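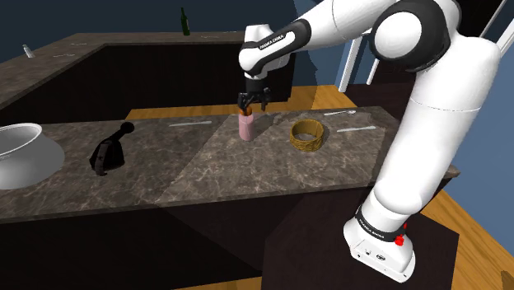
Imogen Tapley has picked up the same container 63 times since breakfast, and she would like it known that she is getting worse at it.

"The first 5 are always lovely," she says. "Then I start thinking about lunch, and the arm starts thinking about lunch."

Tapley steers simulated robots for Tavlow, a small outfit in Trastdale that teaches machines to handle kitchen things. She works at a desk with a hand controller and a cushion she bought herself. When she moves her wrist, the arm on the screen moves its own. Every try gets saved, and the good ones go to a program called Pimo, which studies them and then has a go.

The target is 2000 good ones. I asked who decides what counts as good.

"Naidu does. Naidu is a script." She scrolls through a morning of rejections. "It threw this one out for hesitating. I was being careful! My mother would have kept it."

She used to train real arms by holding them and walking them through the job. She misses it a little, mostly the weight. In simulation nothing pushes back on her hand, so she judges a grip by eye: come down over the top, close the fingers, lift a bit, look for slipping. The upside is that a dropped bowl costs nothing and the counter resets itself.

What surprised her was how much of herself got through. An early version of Pimo paused just before every grasp, and the team spent 4 days hunting for the bug.

"It was me," she says. "I breathe in before I squeeze. I'd taught it to breathe in."

Has she stopped? She has tried — she now hums, which keeps the air moving, and her desk neighbor has moved to the other side of the room. Pimo's pause has shrunk but not gone away.

After lunch she starts on the basket.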